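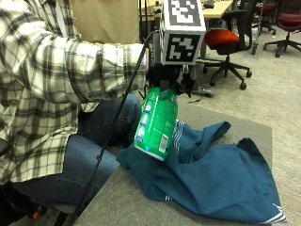
Figure 4. Préhenseur portatif à cube de marqueurs, bombe aérosol serrée entre les mors au-dessus d'un tissu froissé. Vue de la caméra fixe.

5.2 Pertes de pose et glissements en prise inclinée

Le corpus Irkgate comprend 3 052 démonstrations enregistrées au préhenseur portatif sur le site de Tamport. La pose de l'outil est estimée à partir des marqueurs carrés du cube monté sur le corps de l'appareil (figure 4), puis recalée sur la centrale inertielle. Lors de la relecture de février, 122 démonstrations ont été écartées pour discontinuité de trajectoire. Nous décrivons ici les deux défauts en cause.

Le premier est une permutation d'orientation. Lorsque l'outil s'incline, la face supérieure du cube se présente sous un angle rasant et l'estimateur hésite entre deux solutions dont les erreurs de reprojection sont voisines. La pose bascule d'une image à l'autre, sans mouvement réel de la main. Le filtre de Hunetti, réglé pour des gestes lents, n'a pas rejeté ces sauts ; il les a lissés, ce qui produit une trajectoire plausible mais fausse. Rejouée sur le bras, une telle trajectoire a conduit l'effecteur à heurter le plateau, et l'arrêt d'urgence a été déclenché par l'opératrice.

Le second défaut concerne la prise. Un objet cylindrique saisi par son extrémité supérieure, comme dans la figure 4, exerce sur les mors un couple qui croît avec l'inclinaison. L'ouverture mesurée reste constante alors que l'objet pivote. Le signal d'ouverture, seul indicateur de prise dans la version initiale, ne permet donc pas de détecter le glissement. Pour les récipients sous pression, nous considérons ce cas comme une question de sécurité : une reprise automatique à effort accru est désormais interdite.

Deux annotatrices, E. Wragg et G. Haworth, ont examiné séparément les séquences écartées. Leurs désaccords portent sur des séquences où le câble de l'outil masque une partie d'un marqueur, situation que le protocole d'Espinoza ne prévoyait pas. Ces séquences ont été classées comme indéterminées et exclues de l'apprentissage. La version corrigée rejette toute pose ambiguë avant filtrage et interrompt l'enregistrement si l'ambiguïté persiste.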